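Home Ask Topics Towns Log in

First softball night at Pomex Park, what should we know?
Asked by Magdolna Csizmadia

We're in Drinano for a week in July and my daughter (she's 9 and pitches for her school) is dying to see the Fleklow women play Rawat. Do we need tickets ahead of time? And where should a kid sit who wants to watch the pitchers?
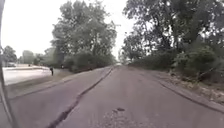
We've only ever been to big stadium games, so a small park is all new to us! We'd be coming on foot from the rental. It's straight asphalt between trees and there's a long crack running diagonally across it, so I'm wondering if the wagon with the cooler is a bad idea.

2 answers

Angus Sheehan
Oh, you'll love it. No advance tickets, just pay at the gate, and kids get in free. The bleachers hold 200 and Rawat always brings a crowd, so come by 6:15 if you want the first base side.
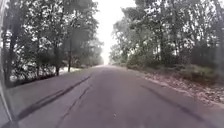
For pitchers, go straight to the bullpen fence down the left field line. They start warming up 40 minutes before the game and you can stand close enough to hear the ball pop (best part of the night, if you ask me). Bring the wagon! That pavement is flat, and a crack or a long dark tire mark won't bother a cooler. Last March I pulled 100 pounds of infield mix to the park in mine.

Ask if your daughter can get a ball signed after the last out. They nearly always say yes.
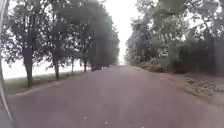
Orsolya Takács
Agree with Angus except on seats, third base side is better. Sun's behind you.

The corn is great and they run out by the fourth inning. Also they play seven innings, so don't wander off late
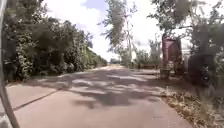 and think you've got two more to go like I did. I missed a walk-off!

Contact us | Copyright Drinano Neighbors Help | Back to top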